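## Wardrobe corner: the great black pile

The costume store at Jalness had its August turn-out, and what a haul! We opened 11 boxes left over from the Narnia production and found far more black cloth than any of us remembered buying. Cloaks, drapes, lining, the lot - all of it pushed in at the end of the last night, and all of it now out in daylight and being sorted.

I love black fabric. It looks dull on a shelf, but get it under a decent light and you start to see the weave, the ribs, the places where it goes almost satiny. It hides a wobbly hem, it swallows stage light, and it will be a witch one year and a chimney sweep the next.

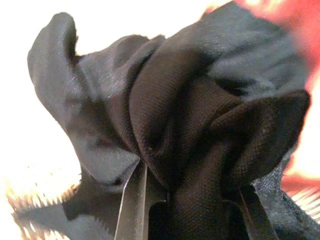
*Black cloth in folds, with the fine ribbing showing where the light catches it.*

So far we have three piles: keep whole, cut up, and needs a wash. The keep pile already has 10 good lengths in it, which should see us through the McKinnon play without spending a penny. Anything under a metre goes in the scrap tub for hats, patches and cuffs.

If you're coming to help, please fold loosely and pin a label to one corner with the length on it. Bring your own scissors if you have good ones (ours are dreadful). We start at 11 in the upstairs room and the kettle goes on straight away. There's a bag of gold braid I haven't even opened yet - I can't wait!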